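3.2 Finger geometry and handling of padded textiles

Boglárka Rácz
22 November 2022
2 comments · 20 shares

The gripper was built at the Caton shared workshop in Lelville using the bench tools available to all members. An earlier version, completed in March, had straight fingers with a hard contact face. It held boxes and bottles well but tended to push thick cloth forward before the pads met. The present version, referred to below as the Wainwright hand, uses a pair of curved dark fingers, each turning on its own pivot. Both pivots are fixed to a white curved base, and the whole tool is carried by hand during recording.

Padded fabric was chosen as the main test material because its thickness changes under load. A closing distance set for the uncompressed cloth leaves too little force at the pads, while one set for the compressed cloth may trap a larger fold than intended. The fingers were therefore closed under direct control of the operator, and no fixed stopping point was used. Figure 4 shows the fingers closing on a bunched piece of blue fabric, with the left pad pressing against its lower part.

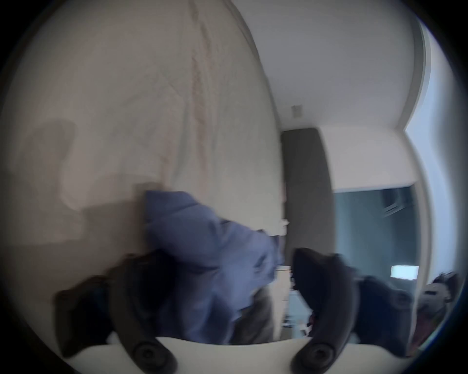
Figure 4. Curved fingers closing on padded blue fabric, seen from the camera on the hand-held tool.

The wide-angle lens keeps both fingers and a large part of the room in view, at the cost of strong barrel distortion. Straight edges away from the centre appear curved, and the corners are dark. We did not correct the distortion before labelling. Motion blur was a greater difficulty, as it softens the outline of the cloth when the tool is moved quickly. Frames in which neither pad could be located were removed.

The full Tulbridge set contains 4,000 grasps, of which 1,000 were kept aside for testing. Lighting was not controlled, and the tool was used in furnished rooms as well as at the bench. The pads were inspected after every 20 grasps and replaced in pairs when worn. Wear on the left and right pads was not recorded separately, so the effect of uneven contact cannot be assessed from these data. Section 3.3 gives the method used to label finger contact.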